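Asilix issues second edition of its bench cell practice note

Cell layout, pendant placement and record keeping covered; comment period open until January

By Rizwan Miah

Asilix has published the second edition of its practice note for bench-mounted robot arms used in handling trials. The document was released on 26th October and replaces the first edition in full. It runs to 25 pages, including annexes, and applies to cells in which one or two arms work over a shared table with an operator seated nearby.

The note is voluntary. It does not replace a risk assessment, and it carries no certification mark. Sites that already hold a written assessment for each cell are asked to check it against the new clauses at their next scheduled review.

What changed

The largest revision is to the section on table layout. The first edition asked only that the work surface be "clearly organized." The new text requires a marked grid, with cell boundaries that can be told apart from the surface by eye and by any camera used in the work. Tape is accepted. Painted lines are accepted if they are matte. Objects are to be placed within a grid cell at the start of a run, and an object that straddles a line is to be logged as such.

The operator position is treated separately for the first time. Teach pendants must be within reach of the seated operator, with the emergency stop facing up and not covered by paper, cable or clothing. Where a cell has two arms, each pendant must be labeled for the arm it controls — a point left out of the first edition and raised by several sites during drafting.

Cables get a clause of their own. Slack on the arm must be kept short enough that it cannot catch on a fixture at any joint position used in the program. Wrist camera cables are to be checked by hand before the first run of each shift.

Basis for the revision

The drafting group worked from trial logs supplied by two member firms, Pletix and Brosten. The logs covered 3,515 runs. Of these, 937 contained at least one entry in which the starting position of an object was missing or could not be read from the record. The group concluded that most such entries could be avoided with a marked surface and a fixed overhead or side view, and wrote the layout section accordingly.

The logs did not include any injury reports. The group states that the figures should not be used to compare the two firms, as their log formats differ.

Camera views

Annex B recommends two views for each run: one from a fixed point that takes in the table and the operator position, and one from the wrist. The wrist view may be tilted, provided that grid lines remain visible in it.

Taped grid on brown paper, from a fixed camera and from the wrist:
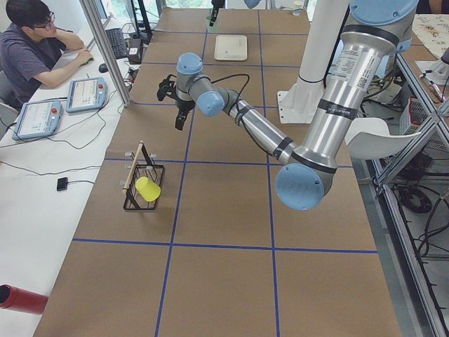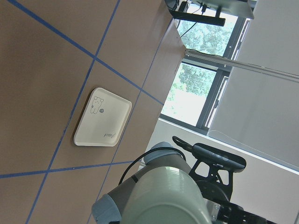
Open points

Two items were held over. The first is minimum spacing between seating and the swept area of the arm. Roy, which builds frames for bench cells, asked for a single fixed distance; other members preferred a value calculated from arm speed and stopping time. The second is whether household items used as test objects need a size and weight record or only a name. The current text asks for a name and leaves the rest to the site.

Comments on both items may be sent to the drafting group until the end of January. Comments should cite the clause number and propose replacement wording. The first edition will stay available for reference but should not be cited in new assessments.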